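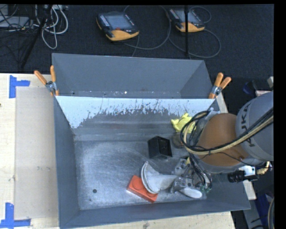 Lahcen says you don't buy a second arm until you know what the first one costs you in a year. He said it twice, once over coffee and once with his coat on, and then went home and left me with the spreadsheet. So. Tuesday, late, feet up on the radiator, trying to do the sum he wants.

What I have so far. Grippers: 2 in the request, 400 each, Stindadent quote, good till the end of the month. They want payment up front now, new thing. Despina thinks we can talk them out of it. I don't, but she can have a go.

The Clirkus arm is the big line, and the reason the whole sheet looks insane. Quote came without the controller AGAIN. Wrote back asking for the real total, no answer yet. Left the cell yellow. Lahcen hates yellow cells.

Bins. Was going to put down new ones and then stood there looking at the ones we've got. Scratched all over the bottom, finish gone ragged up on the far wall, and they hold objects just fine. Struck the line. Clamps stay too, the orange handled ones, they grip the rims and I have no complaints. Could of saved myself an hour if I'd looked at the bench before I looked at the catalog.

Cables though!! Cables are what I never budget for. There's a great loop of it hanging off the arm, goes across in front of things, and if one snags we lose an afternoon, and I have no line for afternoons. Asked Despina for a price on a proper cable sleeve plus spares. She said put 1000 and stop fussing. Put 1000.

Objects to pick: nothing. The white curved one, the orange-red block, the yellow lumpy thing, all fine for another year. Maybe a few see-through ones from the shop on the corner, out of petty cash, don't tell Lahcen.

Service contract. Tresia wants 4000 a year for it, parts extra. Abdelaziz came in lower but their person only visits twice a year, and last January we waited so long for a joint that I learned to do half the job myself, badly. Leaning Tresia. Lahcen will lean the other way becuase of the total. Need to write down what the waiting cost us, he listens to that sort of thing. Dig out the January log.

Still to do: chase Clirkus, ask if the pendant comes with the arm or is extra, measure the tabletop before anyone promises a second arm will fit on it. Move the delivery to after the grant money lands.

Past eleven. Sheet saved under the wrong name, will fix it in the morning.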